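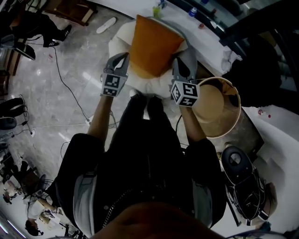 Cushions, Covers and the Last Ten Minutes of the Day
Speaker notes, Alina Lungu
Tuesday, February 5, 2019

Slide 1. Title

Wait for the door to close. Say good morning, give name, say I have worked on room resets at Greter since September. Before that I was at Dumitrescu, on the laundry side. Slides will be sent to everyone who signed the sheet, so no need to copy things down.

Slide 2. What I mean by a reset

A reset is putting a shared room back the way the next group expects to find it. It is not a deep clean. Floors get washed on another schedule by other people. My part is soft things, surfaces, trash and seats.

Ask for hands: who has a room at work that several teams use? Who knows what it is supposed to look like at the end of the day? Usually fewer hands the second time. Don't comment on it, move on.

Slide 3. Start with the soft things

Most people start with the table. I start with cushions and fabric. They take up the most room for their weight and they end up on the floor, where people walk.

Order I use:
Cushion off the fabric first.
Fabric picked up by two corners and given one shake.
Fold in half, then in half again. Don't aim for store folding.
Cushion goes back last, on top of whatever it belongs on.

If the cushion is lifted together with the cloth under it, the cloth drags and picks up dust from a stone or tile floor. White fabric shows this right away. We had 12 white throws at Greter and by the end of the first month I had sent most of them to be washed twice. Now we do the cushion first and they last much longer between washes.

Mention color. A mustard or orange cushion is easy to spot from across the room, so it gets picked up. Gray ones on a gray floor get stepped on. If you are ordering, order the bright ones.

Slide 4. Square cushions

Short slide. Pick up by two opposite sides, not by one corner. Corners are where the seam gives. Fundix repaired 78 covers for us last year and the split was at a corner on nearly all of them. Pass the sample cover around here. Get it back before slide 7.

Slide 5. The table

White tabletops. Cups and bottles drift toward the edge because people reach over from the floor side or from a low stool. Move everything to the middle before wiping. Cups to the kitchen. Bottles with something in them: cap tight, set them together at one end, leave until the next morning, then empty and recycle. Small things (caps, clips, wrappers) go into one hand as you go along, then straight into the bin. Check the floor under the edge as well.

Someone always asks about unlabeled bottles. Answer: same rule, one night, then out.

Slide 6. The bin

Round bin with a liner. Place it within reach of where the sorting happens and take it back to its spot afterward. Fold the liner over the rim so it doesn't slip down. Liners come from Velemix in boxes of 100 and one box lasts us a little over a quarter.

Don't use the bin for cushions "just for a minute." I have fished one out of the trash room. (Pause, people laugh at this one.)

Slide 7. Seats and cables

Stools under the table or against the wall, never beside the person who is folding. You step back with your arms full and you can't see it. Same with cables on the floor. Look for them before you lift anything large. If a cable crosses the walking line, move it to the wall or tell whoever is using it.

Shoes and insoles: pair them up if you can, put them by the door. Don't throw away single items.

Collect the sample cover.

Slide 8. Time and cost

Ten minutes for a room with two people working. Around 800 dollars a year in washing and repairs for our rooms, before we changed the order. I don't have the full figure for after yet and will say so if asked.

Slide 9. Try it

Cushion and cloth are on the floor at the front. Two people up, one lifts, one folds. Then swap. If the group is quiet, do it once myself and ask the front row.

Slide 10. Questions

Leave the order list on screen. Coffee is across the hall. Switch off the projector before leaving and take the cloth home to wash.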